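Avocado from a pit, 3 years old, all stem and dropping leaves. Cut it back or leave it?

Posted in Houseplants & Indoor Trees
August 11, 2025

Wanting Wei
Grew this from a grocery store pit. It's now taller than me, one skinny stem, leaves only at the top. Lower ones go brown at the tips, then the whole leaf drops. East window, apartment in Himholm, tap water here is pretty hard. Water it every Sunday-ish thing, whenever I remember. Never repotted since the second year. Do I chop it? Scared of killing it. Also will it ever fruit or should I give up on that

3 replies

Glenys Hollis
Chop it. I did mine in April, took it down to knee height, just above a leaf scar, clean pruners. Looked like a dead stick for weeks, then pushed out three shoots. Do it in spring though, I'd wait now. You can pinch the very top out in the meantime, just the soft new growth.

Brown tips are salt. Hard water plus old soil. Take it to the tub and run water thru the pot until it pours out the bottom, let it drain, do it again. Rainwater after that if you can get it. And repot, one size up, not a huge one. Mine's in Bomwood bark mix with extra perlite, drains fast. Roots rot easy if they sit wet.

More light too. East is ok in summer, not in winter.

Albertina Leitão
mine died when I cut it so idk. maybe just leave it

Fengying Qian
Agree with Glenys on flushing and waiting till spring. Albertina, how low did you go, and did it have any leaves left? If it's weak already I'd keep a few.

Fruit: don't hold your breath. Seedlings can take ten years or more and usually never do it indoors. And whatever you get won't match the one the pit came from. 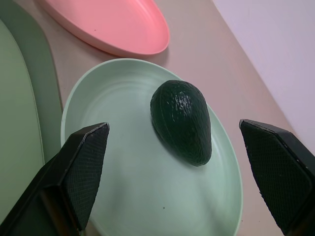 If you really want fruit, buy a grafted tree, a small one, and keep it outside in a big pot if your winters are mild. Otherwise enjoy it for the leaves. Check the undersides for mites while you're at it, dry heat brings them on and they cause leaf drop to. Wipe with a damp cloth, both sides. Stop feeding until it's been flushed, then half strength.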